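# Pinces à main : doigts souples ou rigides ?

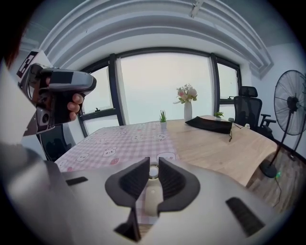

*Les deux pinces à la table, doigts noirs striés montés.*

**henrike_hinrichs**
Bonjour, j'en suis à la deuxième version de mes pinces tenues à la main, montées à la maison. Le but est d'enregistrer des gestes simples puis de les rejouer sur un petit bras. Coque grise, doigts en caoutchouc. Chaque pince pèse 670 g, c'est trop au bout d'une demi-heure. Où gagner du poids sans perdre en rigidité ?

**Sanduvex**
Commence par la poignée. Sur la mienne, j'ai gratté 151 g en évidant l'intérieur et en passant à deux parois. Les doigts, je n'y toucherais pas.

**brerkville**
Pas d'accord. Des doigts aussi évasés se tordent dès que l'objet est décentré. Je les referais plus étroits, avec une âme rigide. Et 400 g, c'est le maximum pour un usage prolongé.

**Sanduvex**
400 g avec caméra et marqueur, je demande à voir. Et avec une âme rigide tu perds la prise sur tout ce qui est rond.

**henrike_hinrichs**
Pour les objets ronds les doigts souples me conviennent. La torsion existe, mais seulement en bout de doigt. Le marqueur est sur une carte blanche, à l'extérieur de la coque – il ne pèse presque rien.

**stumance**
Il est incliné, ton marqueur, c'est voulu ? Chez moi le suivi décrochait à chaque rotation du poignet.

**henrike_hinrichs**
Oui, je l'ai réglé comme ça. Je n'ai pas encore comparé avec un montage à plat.

**brerkville**
Compare avant d'alléger, sinon tu changes deux choses à la fois.

**henrike_hinrichs**
D'accord. Marqueur d'abord, poignée ensuite. Je posterai les deux séries en octobre.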